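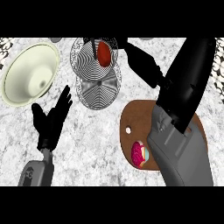 Naltix 200 into Backlund standmounts – enough current?

vireo_lp
November 25, 2024
Running the Naltix 200 integrated with a pair of Backlund standmounts, 4 ohm nominal. Above normal listening level the bass goes soft and the upper mids harden. Room is small, speakers 300 mm from the rear wall. Is this the amp clipping or the placement? Budget for a replacement is $300 used.

ohmsteader
Placement first. At 300 mm you get boundary gain in the upper bass, and that reads as soft. Pull them out to double that and listen again before you spend anything.

tapedeck_rob
Disagree. Hardness in the upper mids with level is the amp. The 200 has a small transformer and its output barely rises into 4 ohms. I moved to a used Fostov in May and the same symptom went away on similar speakers.

ohmsteader
You also changed rooms in May, per your own thread. Two variables.

tapedeck_rob
Fair, but the Fostov was in the old room for two weeks first. Same result.

kilnfield
Check the crossover too. Backlund crosses at 3,000 Hz and the older tweeters used ferrofluid that dries out. Sweep each speaker at low level and compare left to right. If they match, go back to the amp.

vireo_lp
Swept both. Left and right track within almost 1 dB. Moved them out and the bass is tighter, but the hardness is still there when loud.

tapedeck_rob
Amp, then.

ohmsteader
Or the room. Bare walls? The Pallorham dealer does home loans on the Fostov – borrow one and match levels with a meter.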